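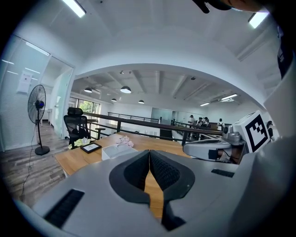
机上の把持具。右側の把持具は上面に白黒の四角いマーカーを取り付けている。

事業報告 > 助成先からの報告 > Pravumano 把持装置

2024/04/04 パンヤ・イェンスク(Ratanaporn 保守担当)
シェア 5

Brilgate 御中 3月分進捗報告:把持装置の設定と保守

3月は把持装置の再設定と指先パッドの交換、マーカーの固定方法の見直しを行いました。計画していた項目のうち、治具の製作だけが4月に持ち越しとなっています。

1.指先パッド
パッドの滑りは2月の報告で課題に挙げていたものです。黒い凹凸付きのパッドについて、接着面の端が浮いているものを外し、古い接着剤を落としてから貼り直しました。摩耗の進んだものは Brasine の交換品に替えています。貼り直し後は一晩置き、翌朝に開閉の具合を見てから使用に戻しました。
交換後の把持試験は543回行い、取り落としは5回でした。取り落としはすべて薄い板状の部品で起きており、柔らかい布や箱では出ていません。薄物については、閉じきったときに左右のパッドの間に残る隙間が影響していると見ています。隙間は片側に薄いシートを入れれば詰められますが、厚みの選定が済んでいないため、まだ手を付けていません。

2.マーカーブロック
位置の読み取りに使う白黒マーカーは、白い箱形のブロックに貼り、把持具の上面に載せています。従来は両面テープだけで留めていたため、長く使うとわずかに回転し、読み取った姿勢がずれることがありました。今回、ブロックの底にねじ止めの台座を足しました。取り外して戻したときの位置の再現性は、以前より良くなっています。
一方、天井の照明がマーカーの面に映り込み、角度によって読み取りが途切れる問題は残っています。つや消しの紙に刷り直したものを試しましたが、縁が反りやすく、湿度の高い日には剥がれました。つや消しの樹脂板に替える案で見積もりを取っています。

3.作業机まわり
机は中二階の木製机を引き続き使っています。試験に使うトレーや布はその都度机の上に出し、終了後に棚へ戻します。扇風機の電源コードが床を通っているので、把持具を持って机の横に回るときに足を取られないよう、壁側へ寄せて留める予定です。机の脚のがたつきは3月の前半に直しました。

4.駆動部と筐体
開閉の累計は2,000回を超えました。手順書の定めに従って筐体を開け、駆動部の清掃と給脂をしています。通気スリットの内側には綿ぼこりが溜まっており、布を扱う試験の影響とみられます。吸い取り清掃を週の終わりの作業に加えました。
給脂のあと、片方の把持具で閉じ始めに引っかかる感触がありました。分解したところ、案内溝にグリスが多く入りすぎていたため、拭き取って組み直しています。以後の試験で再発はありません。手順書には塗布箇所の図を追加しましたが、量の書き方は担当者によって解釈が分かれるので、次の給脂までに直します。

5.費用と遅れ
3月末の時点で、保守費は予算の75%を使いました。大きいのはパッドの交換品と台座の加工費です。樹脂板の費用は残額に収まる見込みで、増額のお願いはありません。
遅れているのは薄物用の治具です。図面はできていますが、加工先の都合で材料の到着が4月にずれました。届きしだい加工に入り、パッドの隙間調整と合わせて薄物の試験をやり直します。

6.4月の予定
・隙間調整用シートの厚みの決定と取り付け
・マーカー用樹脂板の発注と貼り替え
・電源コードの固定
・薄物用治具の製作、再試験
・給脂手順の改訂

改訂後の手順書は、次回の報告に添えてお送りします。試験記録の元データが必要な場合は、イェンスクまでご連絡ください。

コメント 0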